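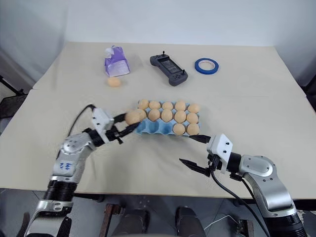 鸡蛋买回来以后怎么装进蛋托，我和家里人有两种意见，想听听大家的做法。我们每次从村口Zaugg家的鸡舍拿散装蛋，用布袋垫着毛巾提回来，到家一个一个往托里放。我的习惯是先装最里面一排，再装中间，最后装靠外的，拿来吃的时候从靠外的开始拿。现在用的是浅蓝色的三排五格蛋托，里面两排放满，外面一排只在右边放了两枚，左边空着，桌上还有没进托的。我先生认为这样装重量都在一头，端起来容易歪，应该从中间往两边放。另外还有日期的问题，我一般撕一截蓝色胶带贴在托边，写上拿蛋那天的日期，他嫌麻烦，说闻一闻就知道。请问各位：一，装的顺序有没有讲究；二，新蛋和旧蛋混在一个托里怎么区分；三，放台面还是放冰箱。

发帖人：山脚下的锅
版块：厨房与储物
浏览 2,021

——

小满未满 回复：
顺序没什么讲究，但取用的方向要固定。我家是从右往左装，从右往左吃，补新蛋的时候把剩下的旧蛋先挪到右端，新蛋接在后面。挪一次花不了一分钟。你从里往外装、从外往里吃，最里面那排永远是最先放进去的，反而最后才吃，如果中途补新蛋补在外面，里面的就一直轮不到。这一点要注意。

山脚下的锅 回复：
对，问题就出在这里。上个月补过一次，补在外面，结果里面那排放了很久。后来一枚一枚打在小碗里看，蛋白都散了，味道没有问题，拿去做了蛋糕。

小满未满 回复：
那就改成整托吃完再装新的，或者补之前先挪。两个办法选一个，不要混着来。

——

铁皮柜 回复：
我支持你先生关于重心的说法。三排的托短边本来就窄，两排满一排空，单手从空的那边端，会往对面沉。我摔过一次，碎了四枚，地砖缝擦了半天。之后我都是两只手托底。如果一定要单手，就装得对称一点。

山脚下的锅 回复：
我都是两只手端的，没有摔过。他习惯单手。

铁皮柜 回复：
那就按单手的人来装。家里谁动作最粗就按谁的来，放东西都是这个道理。

不吃香菜的阿禾 回复：
不同意楼上。为了单手端一下，每天取蛋都要东一枚西一枚，时间久了哪枚新哪枚旧谁也说不清。蛋托放在固定的地方，平时根本不用端。我家那只在架子上放了半年，只有擦架子的时候动。

铁皮柜 回复：
你家放架子，人家可能放冰箱，放冰箱就要拉出来推进去。冷藏室深，最里面一排手伸进去要碰倒别的东西，我都是整托拉出来拿。

不吃香菜的阿禾 回复：
那就买带抽屉的。

铁皮柜 回复：
我的冰箱放不下抽屉。

——

岔路口的面包 回复：
先说装之前的一步。散装蛋我建议不要从袋子里直接往托里放，先全部拿出来摆在桌上，看一遍有没有裂纹，再装。裂纹有时候很细，在托里只看得到上半截，下半截裂了要等流出来才知道。我把蛋在手里转一圈，对着灯看，有裂的单独放碗里，当天煎掉。桌面要平，不然会滚，可以垫一块厨房布。

山脚下的锅 回复：
桌上垫布这个我没有做，我们的桌子很平，放着不动。不过两块桌面拼起来中间有条缝，圆的东西到那边会不会卡住我没有试过。

岔路口的面包 回复：
鸡蛋一头大一头小，滚起来是绕圈的，一般走不远。主要是怕袖子带下去。

小满未满 回复：
补充一点，转一圈的时候顺便把大小头分清楚，装的时候尖头朝下，钝头朝上。钝头里面有气室，朝上放蛋黄不容易贴壳，放得久一些也不散。

铁皮柜 回复：
这个我持保留意见。一周之内吃完的，横着放都一样。我妈养鸡，从来都是一筐堆着，吃到最后也没坏过。

小满未满 回复：
一周吃完当然没有区别。楼主是放了很久才有问题的，所以才说。 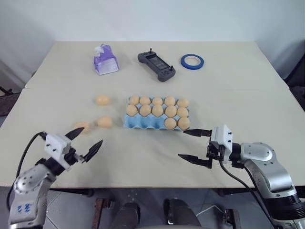

山脚下的锅 回复：
尖头朝下我会试。再说一下我们家的用量，两个大人一个孩子，早上煮蛋，周末烤点东西，一托大概能吃一个多星期。鸡舍那边要看当天捡了多少，有时候给得多，托里装不下，多出来的就放在碗里。碗里的和托里的谁先吃，也是我们吵架的内容。我先生从碗里拿，因为顺手；我认为应该先吃托里的，因为托里有上次剩下的。

小满未满 回复：
多出来的如果是新的，先吃托里的，你对。但是碗放在显眼的地方，家里人一定会先拿碗里的，说多少次都没有用。你不如反过来，把旧的放碗里，新的进托。碗里的吃完了再动托。我家这样做了以后就没有人吵了。

不吃香菜的阿禾 回复：
这个办法好，我也抄走。

岔路口的面包 回复：
碗里放旧蛋可以，碗底要垫纸，不要堆两层以上。下面那层受力，本来有暗裂的就会开。

——

阁楼租客 回复：
讲讲冰箱。我之前在Studberg租房，厨房里配的是一台很窄的冰箱，门上那个蛋格只有六个孔，而且孔径小，大一点的蛋坐不进去，关门的时候磕到上面一层。后来我把门上的格子拆了，改放酱料，蛋连托一起放中间层。中间层隔板之间的净高是115毫米，放一托没有问题，上面还能搭一块黄油。建议先量层高再买托，有盖的托尤其要量，盖上以后高出不少。

铁皮柜 回复：
门上确实不适合放蛋，开关一次晃一次，温度也不稳。

山脚下的锅 回复：
我们的托平时不盖盖子。不盖放冰箱会不会串味？

阁楼租客 回复：
蛋壳有气孔，旁边放洋葱、咸鱼、味道重的奶酪，时间长了会吸进去，水煮的时候能吃出来。我试过一次和切开的奶酪放同一层，四天以后蒸蛋羹有味道。盖盖子，或者隔一层放。

不吃香菜的阿禾 回复：
我家冰箱里常年有榴莲，蛋不盖盖子，没有吃出来过。可能是我吃不出来。

阁楼租客 回复：
那和蛋没有关系了。

——

旧磨坊 回复：
我在鸡场帮过几年忙，说一下台面和冰箱。没有洗过的蛋，壳外面有一层保护膜，阴凉通风的地方放两三周没有问题，不一定要进冰箱。洗过的蛋，膜没有了，要冷藏，并且尽快吃。最不好的是一会儿放外面，一会儿放里面，从冰箱拿出来壳上会结水，水汽带着脏东西往气孔里走。所以选一种，定下来不要换。鸡舍直接拿的散装蛋一般是没有洗的，先问清楚。

岔路口的面包 回复：
那上面沾了鸡粪和草屑怎么办？我看着难受，每次都洗。

旧磨坊 回复：
干的用干刷子或者粗一点的干布擦掉，擦不掉的单独放，吃之前再洗，洗完马上下锅。不要一买回来就全部泡水里。用冷水泡最不好，蛋里面收缩，会把外面的水吸进去。

岔路口的面包 回复：
我用温水冲的，不泡，冲完擦干放冰箱，也吃了很多年。

旧磨坊 回复：
温水冲完擦干冷藏可以，只是保存时间短一些。你吃得快就没有关系。

铁皮柜 回复：
夏天呢？我们厨房朝西，六七月下午有三十多度。

旧磨坊 回复：
那就冰箱，不要讨论。阴凉说的是二十度以下。灶台旁边、窗台上、暖气上面都不行。冬天放在没有暖气的储藏间最好。

山脚下的锅 回复：
我家储藏间朝北，冬天大概十几度。现在放在厨房桌子靠墙的一侧，没有太阳。看来天热以后要搬。

——

小满未满 回复：
说回日期。胶带写日期我赞成，但是贴托边只能代表整托，补过新蛋以后就不准了。可以按排写，每排一截，吃完一排撕一截。三排正好是三个批次。

山脚下的锅 回复：
按排写这个办法适合我。蓝色那种纸胶带撕下来不留胶，我贴过好几次，托边没有变脏。

不吃香菜的阿禾 回复：
为什么不直接用铅笔写在蛋上？一枚一个日期，怎么混都不会错，顺序、重心、碗和托的问题全部解决。

小满未满 回复：
十几枚一枚一枚写，太慢。

不吃香菜的阿禾 回复：
写个数字能有多慢，装的时候顺手就写了。只写几号，不写月份。铅笔不要用水笔，水笔会渗。

旧磨坊 回复：
铅笔可以，写在钝头上，朝上放就能看到。我们以前给孵蛋做记号也是铅笔。写的时候轻一点，不要戳。

铁皮柜 回复：
煮蛋的时候铅笔印会不会掉到水里？

旧磨坊 回复：
会淡一点，不影响。

岔路口的面包 回复：
我觉得都太复杂。我是两个托轮流，一个吃完才去买，另外一个装新的。从来不写日期。缺点是占地方，而且有时候两个都空了，早上没有蛋吃。

山脚下的锅 回复：
我们家地方不够放两个托。桌子靠墙那边已经放了别的东西，再放一个就没有地方切菜了。

——

Liesl家的窗 回复：
我婆婆Liesl Trummer的办法是不用托，用一个宽口陶盆，底下铺麦麸，蛋尖头朝下插在里面，一层麸一层蛋。她在地窖里放，据说以前一次能存好几百枚过冬。现在没有人这样存了，她还是每年秋天铺一盆。我吃过她放到一月份的蛋，蛋黄偏扁，炒着吃没有问题。

旧磨坊 回复：
老办法，麸要干，潮了会长霉，整盆都会有味道。

Liesl家的窗 回复：
她说过，麸要先在炉子上烘一下。

铁皮柜 回复：
现在商店每天都开门，没有必要。

Liesl家的窗 回复：
是没有必要，她喜欢。

——

阁楼租客 回复：
顺便问一下楼主，你那个托的格子深不深？我想换一个十五格的，现在这个是两排的，太长，冰箱门碰得到。

山脚下的锅 回复：
格子不深，圆圆的浅坑，中等大小的蛋放进去露出一大半，拿起来方便。个头特别大的放在中间，会挤到左右两边，放角上好一点。所以我有时候把大的挑出来放在角上。

阁楼租客 回复：
哪里买的？

山脚下的锅 回复：
镇上Lanz那家杂货店，和夹子、保鲜盒放在一起。牌子没有看。买之前我把店里几种都拿起来试过，有一种格子太浅，端着走蛋会晃，没有要。

岔路口的面包 回复：
浅的还有一个问题，相邻两枚会碰。我那个旧的就是这样，走路的时候一直响。

小满未满 回复：
挑出大的放角上这个习惯可以保留，不过按排写日期以后，大的也要留在自己那一排，不然又乱了。

山脚下的锅 回复：
一排有两头，大的放两头就可以。

——

铁皮柜 回复：
我再说一次重心。刚才去厨房试了，同样是十二枚，先按楼主的办法，两排满，外面一排靠右两枚；再把每排都放四枚。单手从中间托底，第一种往里侧偏，第二种稳。差别有，不算大。从短边捏着端，两种都不稳。所以结论是不要捏边。

不吃香菜的阿禾 回复：
你还真去试了。

铁皮柜 回复：
家里正好有蛋。顺便称了一下，十二枚加托是700多一点，单位克，我家的蛋偏小。这个重量捏边端，软一点的托会弯。

山脚下的锅 回复：
谢谢，我把这段给我先生看了。他说第二种稳，说明他对。我说差别不算大，说明怎么装都行。

铁皮柜 回复：
两个人都可以这么理解。

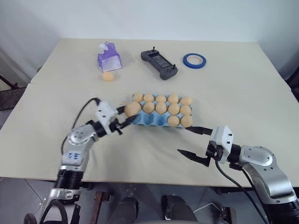

靠外一排：右边先放好两枚，左边的格子还空着。

山脚下的锅 回复：
看完大家的回复，我们商量以后改成这样。装之前先把蛋在桌上摆开，查裂纹，脏的干擦。尖头朝下。还是一排一排装，装满一排再装下一排，每排贴一截胶带写日期。吃的时候从日期最早的那一排开始，不管在里面还是外面。端的时候两只手，这一条写在胶带上贴给他看了。天热以后整托进冰箱，放中间层，旁边不放奶酪。碗取消。

小满未满 回复：
碗取消了，多出来的放哪里？

山脚下的锅 回复：
少拿几枚。或者多出来的当天煮掉，带壳放冰箱，孩子放学回来吃。

旧磨坊 回复：
煮熟的蛋比生的放不住，带壳冷藏一个星期以内吃完。煮的时候裂了的当天吃。煮熟的也做个记号，不要和生的放一起，转一下能分出来，但是没有人会每次都转。

Liesl家的窗 回复：
我们家煮熟的用洋葱皮染一下颜色，一眼就认得出来。不费事，煮的时候扔一把洋葱皮进去。

岔路口的面包 回复：
洋葱皮染的和本来就是褐壳的能看出区别吗？

Liesl家的窗 回复：
褐壳的会变成很深的红褐色，放在一起看得出来。单独一枚不好说。白壳最明显。

山脚下的锅 回复：
Zaugg家的都是偏黄的浅褐色，我试试看。

——

新来的木勺 回复：
借楼问一下，有没有人用水试新鲜度？我看说平躺在水底的是新的，立起来的旧，浮起来的不要吃。我前几天试了，有一枚立起来了，但是打开看蛋黄很圆，到底能不能吃？

旧磨坊 回复：
立起来只说明气室大了，放了一段时间，不等于坏。打在小碗里闻，没有味道，煮透了吃。浮起来的也不一定都坏，只是没有必要冒险。试过水的蛋不要再放回托里，当天用掉。

新来的木勺 回复：
我放回去了，一共试了八枚。

旧磨坊 回复：
那这两天先吃这八枚。

新来的木勺 回复：
已经分不清是哪八枚了。

不吃香菜的阿禾 回复：
所以我说用铅笔写。

铁皮柜 回复：
试水之前他也不会想到要写。新来的，把整托放冰箱，这个星期吃完就行了。

新来的木勺 回复：
好的，今晚先做蒸蛋。请问蒸蛋水和蛋的比例是多少？

小满未满 回复：
隔壁版有专门的帖子，搜“蛋羹”。我用的是2份水1份蛋，按体积，用温水，搅匀过筛，盖个盘子小火蒸。

岔路口的面包 回复：
我放一份半的水，硬一点，孩子用勺子舀得起来。

山脚下的锅 回复：
我家也是一份半。楼主补充一句：今天去拿蛋，问了Gertraud Zaugg，她说没有洗过，只用干布擦，和旧磨坊说的一样。她自己放在楼梯下面的木架上，钝头朝上，不写日期，因为每天早上都有新的，前一天的当天就卖掉了。

旧磨坊 回复：
养鸡的都不写日期。

山脚下的锅 回复：
她还说空托可以带回去给她，直接在鸡舍装好，就不用布袋了。下次我把托带去，回来路上放在车座下面的脚垫上，应该不会倒。

铁皮柜 回复：
脚垫可以，四周塞毛巾。刹车的时候往前滑，我吃过亏。

阁楼租客 回复：
有盖子的话把盖子也带上，扣好再套一根橡皮筋。

山脚下的锅 回复：
盖子要找一下，好像放在柜子上面了。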